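Wollura Hand-Held Gripper, Two-Finger, Matte Black

Home / Data Collection Tools / Hand-Held Grippers

Sold singly or as a matched pair
Left and right units are interchangeable
In stock, ships Tuesday

The Wollura is a hand-held parallel gripper for recording manipulation demonstrations without a robot in the room. The operator squeezes the trigger, the jaws close, and the wrist camera records the work from the same viewpoint the policy will have at run time. The jaw geometry matches the Kulledau arm-mounted gripper, so demonstrations transfer without remapping the finger width.

Soft packaging is where most of our customers start having trouble. A sealed snack bag changes shape when it is gripped, the printed panels fold out of view, and the center of mass moves as the contents settle. Rigid blocks and cups don't prepare a policy for any of that. The pads on the Wollura are meant to hold a bag by its middle while leaving both ends free to bulge.

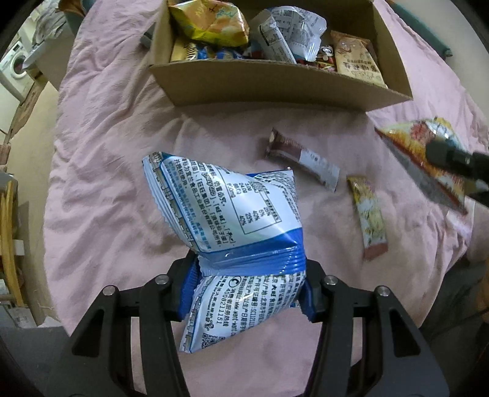
Two-gripper handling of packaged snacks on a bedsheet, with the open carton behind. The jaw pads pinch the bag at its middle.

Method note: the Wutano packing set

The Wutano set was recorded entirely with Wollura grippers in May. It contains 1,164 demonstrations of moving packaged snacks in homes, on beds, tables and floors. Operators were told to leave the surroundings as they found them. Sheets were not smoothed and furniture was not moved.

Of these, 773 demonstrations use two grippers and the rest use one. Each was trimmed to start when the first jaw begins to close and end when the last jaw opens. Failed grasps were kept if the operator recovered within the same recording.

We trained the same policy twice, once on the full set and once on a subset of 300 demonstrations picked to cover every package type. Both were tested on a pair of Kulledau arms over 40 trials each, using packages that do not appear in training. The full-set policy completed 31 trials and the subset policy completed 22. Most of the difference came from pillow bags. Results on flat bars were nearly the same for both.

The most common failure was closing on the crimped seal instead of the body of the bag. The seal gives the pads very little to hold, and the bag turns as it is lifted. Adding more single-gripper recordings did not fix this. Adding two-gripper recordings did reduce it.

Trial logs and the list of held-out packages are included with the dataset download. Neither policy was tested on glass, open containers or anything wet.

What's in the box

Gripper with pads fitted
One spare set of pads
Wrist camera bracket (camera sold separately)
Hex key and four spare screws
Printed calibration card

Care

Wipe the pads with a damp cloth after handling food packaging. Replace them when the surface turns shiny. Do not use solvent cleaners. Run the calibration card again after any pad change, even if the new pads come from the same batch.

Ordering

Pairs are calibrated together and should be returned together for service. Pads can be ordered separately through Petrauskas, our parts distributor, using the number printed inside the handle. Pads for the earlier model do not fit.

Related: Kulledau arm-mounted gripper, Wollura replacement pads, Wutano packing set (download)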